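Data collection sync, cloth handling
Notes 14 Nov 2021
Typed up during the meeting, corrections straight into the doc please

Carried over from last time
- Labels on storage drives: done
- Naming rule for sessions: done, see below
- Second charger for grippers: ordered, not here yet
- Task sheet for towels: still open. Moves to next time again.

1. Where we are

Lasasari set (cloth, two hands) stands at 106 accepted demos. Another 19 in the review pile. 18 rejected so far. Target for the first training run was 100 accepted so we can start, but the mix is bad. Too many folds, hardly any twists or stretches. The Vatarora people want the set balanced before they spend compute on it. Fair.

Agreed: no more plain folds until the other tasks catch up. Anyone who has a half finished fold session, finish it, upload it, then switch over.

Question whether rejected demos get deleted. No. They go in a separate folder with the reason in the note field. Somebody may want failures later for training a checker.

2. Rejections

Went through the list. Main reasons:

Gripper closed before it reached the cloth, then opened and tried again. Reviewers were split on these. Some passed them, some didn't. Long talk. Decision: one retry is ok and stays in, since the model has to see recovery at some point. Two retries or more, reject. Write it in the review guide, the current wording ("clean grasp") can be read either way.

Start pose missing. Operator started moving before the hold was over. Hold is counted from the beep and not from pressing the button. Repeat this at start of every shift.

Tracking lost. Mostly when one gripper goes behind the other, or both come very close to the body. Discussed moving slower, but slow demos make a slow policy and we had that complaint from the first pilot. So normal speed, elbows out, and stop the recording if the tone sounds. Don't carry on and hope.

Wrong clip attached to wrong task. Clerical. Fixed by the naming rule if people use it.

3. Naming rule

task, operator code, session number, take number. In that order, no spaces, no "final", no "new". Operator code is the one on your sheet, not your initials. Two people have the same initials and it already caused a mixup in the Türkmen batch.

Old files will not be renamed by hand. Script to be written, low priority.

4. Variety

Comment from Vatarora side after looking at the early clips: cloth always starts in the same spot and same shape. Model will learn the spot. Want starting states that differ every take.

Ideas put forward:
- drop the cloth from shoulder height and leave it how it lands
- swap the item every few takes, mix colors and weights
- turn your own standing position
- change the surface between sessions

First three accepted. Surface change accepted too but only between sessions, not inside one, as it means redoing the map every time and that eats the morning.

Somebody asked if we should also vary the light. Parked. Overhead lights stay on for now, blinds question goes to next meeting.

Also: do not smooth the cloth with your free hand between takes. There are no free hands in this task anyway, but people put one gripper down to do it, and it then sits at an odd angle when picked up again. Reset with the grippers or have a partner reset.

5. Two-gripper tasks

Most of the time went here. Task sheet v2 read out loud, changes as follows.

"Grasp both ends" is now "grasp at two points well apart". On a garment nobody agrees what an end is.

"Pull tight" stays, but stop when the band is straight. Some takes went on pulling till the cloth slipped out of a jaw. Those takes are no use for this task.

Pinch with the tips. Deep grasps look fine on video but the width reading is off and the fabric bunches up between the jaws.

Each gripper records its own stream, both must be running before the hold. Check both, then hold. If one stopped in the middle the take is gone, there is no saving it from one side only.

Took a look at the twist and stretch on the mattress as well. 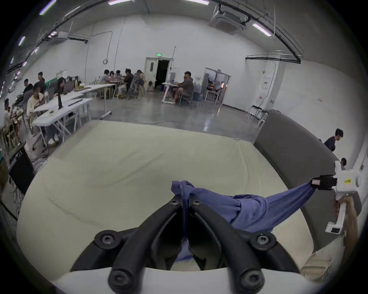 Two-gripper stretch over the mattress, cloth pulled into a twisted band. Goes with sheet v2.

Comments on this one: tip grasp is what we want. Twisted band is ok for stretch, the sheet doesn't ask for flat. Reviewers not to mark it down. If we ever want flat that will be its own task with its own name.

Mattress as a surface stays in the plan. Soft surface gives differnt contact from a table, Vatarora asked for exactly that.

Cables on the floor near the work area: route them along the wall where they'll reach, tape the rest. Applies to all stations.

6. Shifts and hours

Operators report sore wrists after long two-gripper blocks. Blocks get shorter, with a review block in between so nobody is holding grippers the whole shift. Will cost us some takes per day, accepted.

New operators do a practice block that isn't uploaded. Until now practice takes went in with the rest, probably explains part of the review pile.

7. Upload

Jolesent transfer tool hung again on large sessions. Workaround is to split by task before sending. Don't delete local copies until the checksum line shows up in the log. Has to be the line for your session, not just any line.

Ask Jolesent if the fix is coming before April, otherwise we write our own. Small appetite for that.

Actions
- Review guide: new retry wording (review team)
- Task sheet v2 with the changes from item 5, print for every station (task design)
- Tape cables, all stations (whoever opens up)
- Shorter blocks into the rota (shift lead)
- Item box with mixed cloths, different weights (task design)
- Message to Jolesent on the hang (data team)
- Rename script, low prio (data team)
- Towel sheet. Realy this time.

Parked: light and blinds, flat stretch as its own task, use of rejected takes for a checker.

Next meeting same slot, same room. Reviewers bring the takes they disagree on.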